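Print this page | E-mail this page

Bevanholm Workshop Tips: Recording Examples for a Learning Arm

Sheet 2. Work inside a desktop computer case

These tips apply to the memory and small-board tasks on the Plallau bench. They assume that the arm has been set up and that the operator can already guide it by hand without bumping the case.

1. Lay the tower on its side with the open face up. Push it against the stop and leave it there for the whole batch. A small shift between examples is useful to the learning system, but make it on purpose and write it in the log.

2. Put the fixture plate to the left of the case, flat on the table. The arm should be able to travel from the plate to the motherboard without passing over the drive cage.

3. Tuck the drive and power leads down before recording. A lead that springs up halfway through a batch changes what the cameras see and can foul the fingers.

4. Set the start pose above the board, with the wrist clear of the case wall. Check that the gripper cable has slack at full reach.
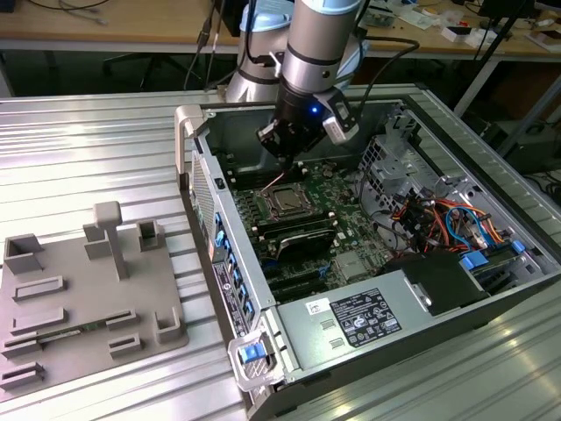 Gripper over the motherboard, fixture plate at left.

5. Record one action per example. Reaching, gripping, lifting and placing may run together if they belong to the same move, but a second part means a second example. Long recordings are awkward to trim and the Cattaneo viewer is slow to scrub through them.

6. Move at a steady pace. Pauses are learned along with everything else. If you need to think, stop the recording, discard it and begin again from the start pose.

7. Approach from directly above where the case allows. Near the cage, tilt the wrist first and then descend. Tilting on the way down gives a curved path that is hard to repeat.

8. Keep failed grips if the recovery is clean. Mark them "recovered" in the log. Discard any example in which a hand enters the case.

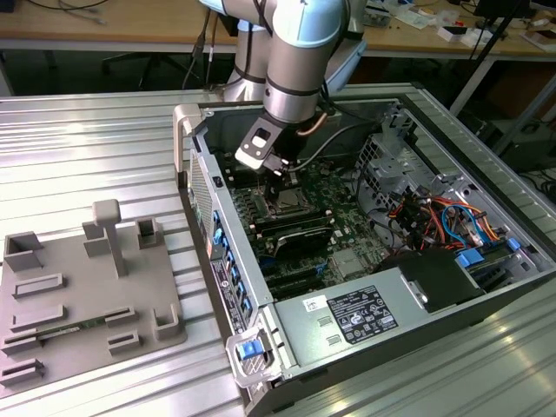 Batch size and labels

A full batch is 200 examples. Split it into two sittings, as guiding gets careless after about 90 minutes. Change the starting slot on the plate between sittings so that the system does not settle on one position.

Label each file as you go: task, starting slot, result. The Sakel naming sheet gives the short forms. Do not invent new ones part way through a batch; add a note and raise it afterwards.

Lighting

The ridged aluminium table throws bright stripes. Keep the blinds in one position and use the overhead lamps only. If the stripes cross the fixture plate, turn the lamp and record a fresh reference view.

Before you leave the bench

Return the arm to its park position. Put boards back in their slots. Copy the files to the shared drive and open the first and last of the batch to check that both cameras recorded. Initial the log.

Sheet 3 covers cable plugging.

Contact | Copyright Bevanholm | Back to top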